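Two-post lift: bolt torque check, how often?
dirceu_f
2024-03-22
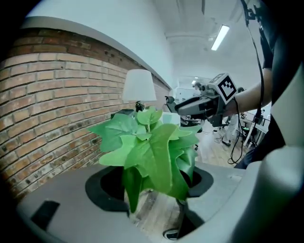
Plant and brick wall

Hello all. I have a Candska 2 post lift in my garage, installed last July. The manual says to check the anchor bolts every 30 days, but the installer told me two times a year is enough. Who is right? I lift mostly one car, 3802 pounds.

panicker54
The manual is right. If something happens, the installer will not pay for your car.

MHolanda
I don't agree fully. Every month makes sense for a shop which lifts ten cars a day. For one car at home I check every three months, and in six years no bolt has moved.

panicker54
Six years of luck is not a schedule. How thick is your slab?

MHolanda
Six inches, new concrete. Please don't call it luck, I measure and write it down.

rogerio_p
Dirceu, did they use wedge anchors or epoxy? With epoxy you should not keep tightening them the same way. Ask the seller for the correct value - mine came from Matos and they answered by email in 2 days.

dirceu_f
Wedge anchors. I checked tonight and one bolt on the right column turned a little before the wrench clicked. The others did not move.

panicker54
Then check that one again next week, before you lift anything heavy. If it turns again, call them.

MHolanda
On this I agree with him.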